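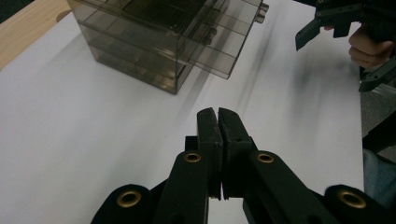 Wakdale FAQ

We use cookies to remember your settings. Accept | Decline

What are you testing?
Whether a policy trained only on hand-held gripper demos can open small drawers. I recorded 633 of them, two grippers each time, mostly on our white table.

Does more data help?
Up to a point! Going from 200 demos to the full set got us 22 good openings out of 36 tries (I'd hoped for more, I'll admit).

Why see-through drawers?
They're hard! Depth guesses get weird on tinted plastic, and I wanted a test that hurt a little.

Can I get the data?
Yep, in April, once I finish cleaning up the labels.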